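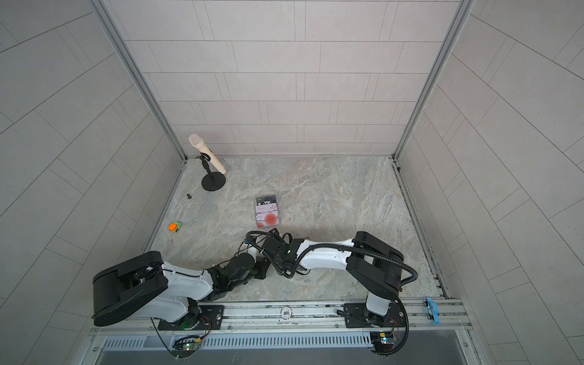

Does the sale price on the Clikeck 2 filter coffee machine apply to all colours?
The reduced price applies to the black and the white versions. The copper version stays at the standard price until the June sale.

Clikeck 2 Filter Coffee Machine
Sold and delivered by Gastwood
Page last updated March 2, 2022

Price and promotions

The price shown in the basket is the current price, including VAT. Where a promotional price is running, the previous price is shown struck through beside it. The previous price is the one charged on this site immediately before the promotion started. It is not the manufacturer's list price.

Promotional prices end at midnight on the closing date given in the basket. An order placed before that time is charged at the promotional price even if dispatch falls later. Orders cannot be held open in advance of a sale.

Only one discount code can be used per order. Codes sent by email are tied to the address they were sent to and will be refused at checkout if a different address is entered. Codes cannot be used on copper machines or on multipacks of filters.

If the price drops within 4 days of your order, the difference can be refunded on request. Use the order enquiry form and quote the order number. Price drops at other retailers are not matched.

Specification

Model: Clikeck 2
Product code: GW-241
Power: 700 W
Supply: 220-240 V, 50 Hz
Capacity: 4 cups
Filter: size 2 paper cone, or Torden reusable mesh (sold separately)
Jug: glass, with hinged lid
Warming plate: yes, switches off with the machine
Timer: none
Cable storage: in base
Plug: UK three-pin, fitted

In the box

Machine, glass jug, measuring spoon, instruction leaflet. Paper filters are not supplied.

Compatible accessories

Torden reusable mesh filter. Fits the Clikeck 2 only. The earlier Clikeck has a narrower basket and the mesh will not seat correctly.

Replacement glass jug. Supplied with lid. The lid is not sold on its own.

Navarrete descaling sachets, pack of two. One sachet per treatment. Run two full tanks of clean water through the machine afterwards. Sachets are included in sitewide sales but not in clearance.

Delivery and returns

Standard delivery is free on this machine. Accessories ordered alone carry the small-parcel charge shown at checkout.

Unused machines may be returned in the original box within the period stated on the dispatch note. Refunds are made at the price paid, after any code. If a multi-item offer was used and one item is returned, the remaining items are recalculated at their individual prices and the balance is refunded.

Clearance machines are returned display stock. They carry the same guarantee, but the outer box may be marked or replaced with a plain one.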